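About the Plindesden Robotics Club

Home / Clubs / About us

The Plindesden Robotics Club is an after-school club for students in grades 9 through 12. We meet in the technology room twice a week during the school year, from 3:15 until the late bus. New members can join in any month, and no experience is needed. Students who have never written a line of code start on the same task as everyone else, with a partner who has done it before.

What we work on

The club has 24 members this year, split between two projects.

The first is the Claltcombe Challenge, a regional contest in simulated assembly. Teams get a set of parts and a robot arm in software, and write the program that puts the parts together. Entries are run on the organizers' computer with the starting positions changed a little each time, so a program that only works from one exact spot does not score well. Each run has a limit of 90 seconds.

The second is Tagle, our own small wheeled robot. It is built from scrap aluminum and parts left over from earlier seasons, and it goes to the elementary school open house every spring. Students on Tagle do the cutting, wiring and soldering themselves after they pass the shop safety check.

How a season runs

September is for learning the software. Members move the arm by hand first, using the keyboard, and then repeat the same moves in code. After that we break into teams of 3. One student works on the grip, one on the path of the arm, and one on testing and the logbook. The jobs rotate, and by spring each student has done all of them.

Teams show their work at the end of every month. They bring whatever they have, finished or not, and the others ask questions. The logbook is part of the contest score, so it gets read closely.

The gear task

This season's challenge is a gear housing. The arm has to hold a helical gear, line its bore up with a shaft inside the housing, and lower it so that its teeth mesh with the gear beside it. Slanted teeth make this harder than it sounds. If the gear comes straight down with no turn, the teeth can catch on each other, and the fingers may lose their hold when the program keeps pushing.

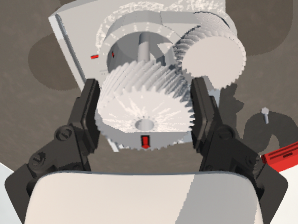 Sandro Cocco wrote to us that his team spent most of its time on the angle of the gear before the final move, and that he would tell new members to get it level over the shaft first and worry about speed later. We have added that to the starter notes.

Costs and equipment

There is no fee to join. The school provides computers, and the software runs on most home laptops for students who want to keep working. Safety glasses for the Tagle project are kept in the shop. Our parts budget comes from the school and from Plodetti, a local machine shop that also lets us visit once a year.

Joining

Pick up a form at the main office or from the technology room. A parent or guardian needs to sign it before the second meeting. Students who ride the late bus should mark the box on the back.

Page updated 2025-09-30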